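Pirnance gripper kit, second week

Quick one, it's late and I still have to sweep the shop. 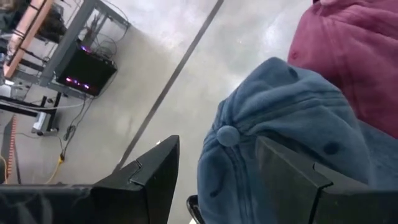
So. The Pirnance kit. Paid 900 for it, fingers, wrist camera, the little driver board, and a manual of 18 pages that somebody clearly translated in a hurry. Setup took me an evening. Would have been less but the cable they ship is too short, had to order a longer one from Sorrentino. Annoying at this price.

Good stuff first. Soft things. My old gripper from Florkham was hopeless with cloth, it either crushed it or missed. These fingers are flat and grippy enough that caps and shirts are mostly fine. Ran a batch of 37 picks before dinner, nearly 20 went clean on the first try. Not amazing! But the Florkham never got past a handful.

Bad stuff. The software. Crashes if you unplug the camera while its running, and the force setting goes back to default every single time. Wrote to support, Dario Caputo answered the same afternoon, very nice, says a fix is coming in July. We'll see.

Also the finger screws work themselves loose. Threadlocker. Do it on day one.

Would I buy it agian? Probably, if you do fabric. For boxes and hard parts get the Unier, its cheaper and you wont miss anything.

More when the longer cable shows up.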